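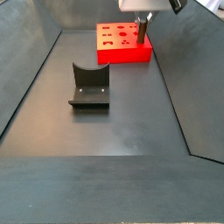
Paid participants wanted: shape-sorting boards, adult testers and parents

Lasetti is looking for 20 people to spend a session with shape-sorting boards and tell us what is wrong with them. We make a few of these boards ourselves, so we have an interest in the answer. We are also tired of the claims made for them, some of which have appeared on our own boxes.

You know the kind of toy. A block with holes in the top, a bag of pegs, and a line on the packaging saying it builds reasoning, patience and school readiness. Maybe it does. We have read a good deal of what is offered as proof and were not impressed by most of it. What we can find out, with a modest budget and a plain room, is whether people can tell which peg goes where, whether a peg goes in without a fight, and whether anyone wants to do it a second time.

The board we start with is a red one. It has round holes, slots, an arch, an oval and a cross, all in the same red as the rest of the block. One camp in our office says a single color is good because it makes you look at the shape. The other camp says it makes the small slots hard to see and that the whole theory was thought up after the paint was ordered. I lean toward the second camp, but I would like to be shown wrong by somebody who doesn't work here.

What you will do

You will sit at a table and fit pegs into boards, at your own speed. Part of the session is done by touch, with a cloth over your hands. Then you will be asked some questions. We don't use smiley-face scales. If you thought the board was dull, say dull, and we will write down dull.

Parents and grandparents may bring one child between two and five. The child can play or ignore the boards entirely – both are useful to us. We will not score your child, compare your child with others, or send you a report on your child's development. Anyone who offers you such a report after one session with a toy should be asked how they arrived at it.

Who we want

Adults of any age. We are short of people over 65, people with stiff or painful hands, and people with low vision, and will give them places first. Left-handed people are welcome too. You do not need to like toys. We would prefer a few who don't.

Please don't apply if you work for a toy company or a toy store, or if you review toys for money. If you took part in the July sessions on the Onik stacking set, we thank you, but you have already heard our opinions over coffee and we need people who haven't.

Time and pay

One session, 90 minutes with a break. We pay $640 to those who complete the full series of 5 sessions, and $100 to those who come only once. You get paid for a session you leave early, provided you sat down and started it. Bus fare and parking are paid back against a receipt. There is no prize drawing and no free board.

Where

The Hosseinzadeh Building, second floor, in the room next to the Grukasar print shop. There is an elevator. It is slow. The presses can be heard through the wall in the mornings, so if noise bothers you, ask for an afternoon.

What happens to your answers

Your name is kept apart from what you say. We take notes by hand and make no recordings of you or your child. The results will be put on our website whichever way they come out, including the parts the sales people won't enjoy.

How to apply

Write to Paora Quinlan at the Lasetti front desk, by letter or through the contact form. Give your age, the hand you write with, whether you would bring a child, and whether you want one session or the series. A few lines are plenty – we don't need a résumé or a statement of why you care about play. Every applicant gets an answer, including those we can't take.

Posted 19 November 2023. Applications stay open until the places are filled.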